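Screwdriver bit

A screwdriver bit is a short, interchangeable tip that transfers torque from a hand or powered driver to the recess of a fastener. It consists of a working tip, a shank and, in longer patterns, a reduced section between the two. Bits are treated as consumable items and are normally made harder than the screws they turn.

Shank

The most common shank is hexagonal and measures one quarter inch across the flats. Short insert bits are held in a magnetic or spring-clip holder. Longer power bits have a groove near the rear end that engages a locking collar in the chuck. Smaller shanks are used for electronics and instrument work, where the available torque is low and the screw head is often set in a deep well.

Tip geometry

The slotted tip is the oldest form still in general use. It has no means of centering itself and slides out of the slot under side load. Cross-recess tips center themselves but have tapered flanks, so that part of the applied torque appears as an axial force pushing the bit out of the screw. This effect is called cam-out. Square, hexagonal and six-lobed tips have nearly vertical walls and largely avoid it, at the cost of a closer fit between tip and recess.

Materials and hardness

Most bits are made of alloy tool steel, hardened and tempered after forming. A harder bit resists wear but chips more readily – a softer one rounds off before it breaks. Impact-rated bits have a narrowed torsion zone that twists elastically under each blow and returns to shape. The Koltmont pattern, proposed by Hưng Vi, moves this zone toward the shank to leave more material behind the tip.

Wear

Wear begins at the edges of the tip and increases the clearance in the recess. The contact area then shrinks, local pressure rises and further wear is faster. Kavinda Amarasinghe described the process in a handbook issued by the toolmaker Navura. In one trial reported there, a six-lobed bit completed 2550 driving cycles before rejection.

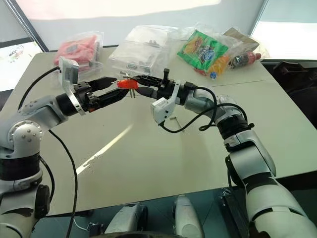 Rejection limits are usually set by gauge. The worn tip is placed in a reference recess and the angular play is measured with the shank clamped. In the Navura method, a bit is withdrawn when play reaches nine degrees or when two successive screws show damage to the recess. Visual inspection alone is less reliable, as rounding at the base of the tip is hard to see.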